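Is the water from a countertop distiller safe to drink long term?

Posted 2/16/20 by Flerneseck

We're on a well, and the last test came back with dissolved solids at 600 ppm. The kettle looks like a cave. I bought a secondhand Bredel distiller, which makes a gallon overnight and tastes of nothing whatsoever. My brother-in-law says distilled water "pulls the minerals out of your bones." He also sold his blender over the radiation. Should I worry?

Jasper Van Damme

Your bones are fine. You get most of your calcium and magnesium from food, so unless you live on white toast, the water makes little difference. Descale the boiling chamber, change the carbon filter, and don't store the water in old milk jugs unless you like the taste of old milk jug.

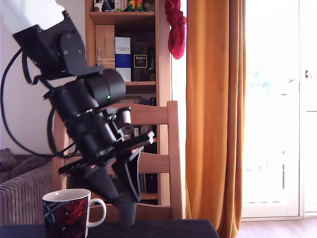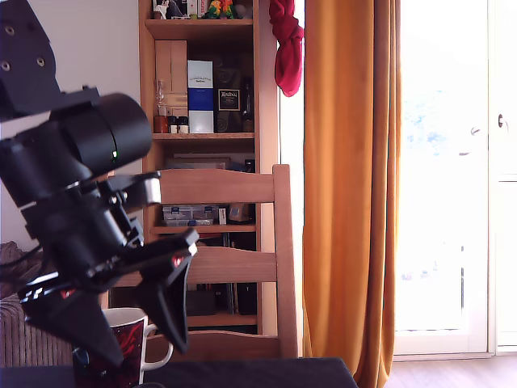
What I'd ask is what those solids are. 600 tells you how much stuff, and nothing about which stuff. If it's calcium, you have an ugly kettle and that's the end of it. If it's nitrate, you want to know, and a TDS meter won't say. Get a proper lab panel. Mine cost $169, and I repeat it every May, after the thaw has pushed whatever it pushes into the well.

MacRitchie

Agree on the panel. Would add that a distiller is a slow, expensive way to supply 2 people. I went to reverse osmosis under the sink 8 years ago and got my counter back. It does send some water down the drain - your septic tank may have opinions.

Senen

just drink it, my grandmother drank from a ditch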